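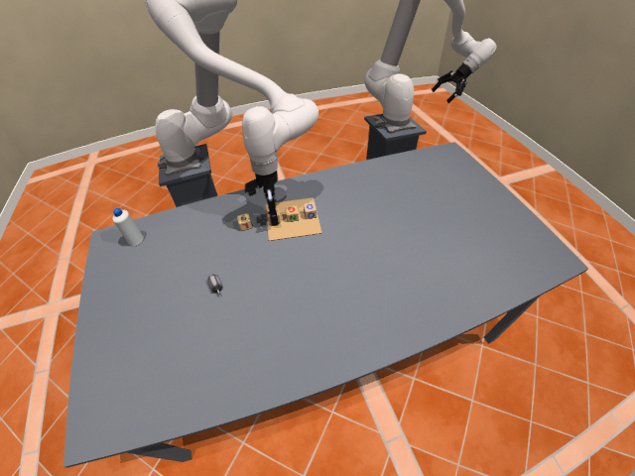
The block task in the Stundex simulator. The left arm is at work over the wooden board, while the right arm is held away from the table.

The Irnirbridge Open Day is a public event on robotics held every July in the town of Irnirbridge. It is organized by the Lilton Institute, a small technical school, together with the software group that develops the simulator Stundex. The event is known mainly for its block task, in which a two-armed robot handles lettered toy blocks on a table in a simulated room. Visitors follow the task on a large screen in the main hall of the institute.

History

The first open day was a modest affair of one afternoon. It was proposed by Yaa Yakubu, at that time a lecturer in control engineering at Lilton, who wished to show parents of new students what the robotics course consists of. The school had no robot of its own that could be shown safely to a crowd, and so the demonstration was done in simulation. This choice was kept in later years, also after the school acquired real arms for its laboratory.

In its third year the event moved from a classroom to the main hall, and the program was extended to the evening. Attendance in that year reached 525 visitors, which remains the highest number recorded. The hall has 31 fixed seats in front of the screen, and most of the public stands.

The block task

The simulated room has a tiled floor, plain walls and one large table with a blue-gray top. Two robot arms stand behind the table. A square wooden board lies on the table, and the toy blocks are placed on it or near it. Other things, among them a bottle with a blue cap, share the table with the blocks.

At the start of a run, the operator reads an instruction to the audience and enters it in Stundex. The instruction names a block and the place where it must go. A run lasts at most 10 minutes. If the block is dropped from the table, the run is stopped and a new one is prepared with a different arrangement.

The task may be done with one arm or with both. In the runs with one arm, the second arm waits at a distance from the table with its gripper open. The runs with both arms are given later in the day – they fail more often, and the operators prefer that the public has first seen the simpler version.

The operator explains each failure before the next run begins. According to the printed guide of the event, the most frequent one is a grasp in which the fingers close on the edge of a block and turn it. Blocks that stand close to each other are considered the most difficult, as the fingers need free space on both sides.

Program for visitors

The doors open at 10 in the morning. Between the runs, visitors may sit at one of the three Vidal stations, which are named after the hand controller used there. With the controller a visitor moves one of the simulated arms, and a student of the institute stays at the station to help. Children may use the stations when an adult is with them. In the afternoon there is a talk on how a simulated room is built, with attention to shadows, friction and the weight of objects. The talk was given by Yakubu for many years and is now shared among the teaching staff.

Reception

The local newspaper has reported on the event since its second year, in general with sympathy. One early review complained that a visitor who comes to see robots should not be shown only a screen. The organizers answered in the next printed guide that the screen permits everybody to see the fingers of the gripper, and that the laboratory can be visited on request in small groups. These laboratory visits continue, and places must be reserved at the entrance desk.

See also: Lilton Institute, Stundex, Robot simulation

Categories: Robotics events | Public demonstrations | Irnirbridge | Recurring events held in July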